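Bonne année à tous ! On est le 2 janvier 2019 et je reprends le fil du projet Flollirero, que j'avais laissé en plan depuis le mois de mai (pardon à ceux qui relançaient gentiment, je vous lisais).

Pour les nouveaux : je construis à l'atelier partagé une paire de pinces tenues à la main, pour apprendre un jour à une machine à plier le linge. Ambitieux, je sais, surtout quand on voit l'état de mes propres armoires !

Cette semaine j'ai repris les doigts. Les anciens patins lisses glissaient sur le coton, alors je suis passé à des patins bleus texturés de chez Ronico, et j'ai resserré tous les axes – une soirée entière, avec un thé qui a refroidi à côté.
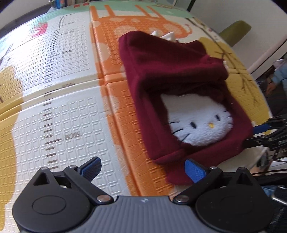
Le plus pénible reste le tissu épais. Un torchon, ça va. Dès qu'il y a un gros pli ou une matière un peu bouclette, il faut prendre large, et la deuxième pince doit arriver par le côté sans tout entraîner avec elle.

Côté chiffres, pour ceux qui aiment : 95 essais notés dans le cahier, 71 que je garde. Les autres, je les referai quand j'aurai changé le ressort de gauche, qui est trop mou à mon goût.

On m'a demandé pour les câbles : oui, ils me gênent encore, et oui, je vais finir par les gainer. J'ai 30 cm de trop de chaque côté et je n'ose pas couper – j'ai déjà fait l'erreur sur le montage Purstead et j'en ai gardé un mauvais souvenir.

Prochaine étape, les serviettes de bain. Si quelqu'un a un ressort un peu plus ferme qui traîne dans un tiroir, je suis preneur, et j'apporte la brioche !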